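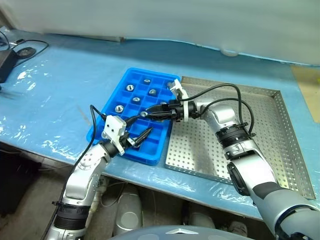 List moderator and privacy engineer, Nillico

Re: [ledger-privacy] Erasure requests and the append-only log

On Friday at 4:40 PM, a list member wrote:

> We run a small data exchange on top of Anov. Each consent record
> is hashed and the hash goes on chain. The record itself stays in
> our own database. We now have 297 open erasure requests, and our
> outside lawyer says the hash may count as personal data in some
> places even after we delete the record behind it.
>
> Two questions. Is a salted hash enough if we throw away the salt?
> And do we have to do anything about the nodes we don't run? There
> are 5 of them, two outside the country.

On the first question: it depends on what you hashed and how the salt was made. If the input was an email address or a phone number with no salt, treat the hash as personal data. The set of possible inputs is small enough to try them all, and deleting your copy of the record does not change that.

With a random salt per record, at least 128 bits long, kept only in your database and never reused, the hash can't be tied back to the person by guessing once the salt is gone. Some regulators have been willing to accept this as good enough and others have not said. I would not promise a customer that it equals deletion. The wording we use at Nillico is "made unreadable and unlinkable," and the privacy notice says so before the person signs up.

One salt for the whole table does not get you there. You can't destroy it for one person without destroying it for all of them. When we moved off Bekow we found 2,745 records built that way and had to write each one again under its own salt. The old hashes are still on the old chain. We closed that chain to new reads and wrote down why.

Check your backups too. Ours are kept for 30 days, so a salt deleted today can still be restored next week. The clock in your reply to the person should count from the day the last backup expires.

On the second question: yes, I think you do. If you decide what gets written and why, the other operators are most likely acting for you, and you need a contract with each one that covers erasure, access logs and transfers abroad. If they decide for themselves, you may be joint controllers, and that is a longer document. The Nurmi template covers the first case only. Section 7 of it assumes all nodes are in one country, so strike that part.

Also look at what goes on chain next to the hash. A timestamp plus a wallet address is often enough to pick a person out, salt or no salt.

I can post our clause for node operators in June, after legal has cleared it. Please reply on list and trim the quoted text. The archive rejects messages over 700 lines.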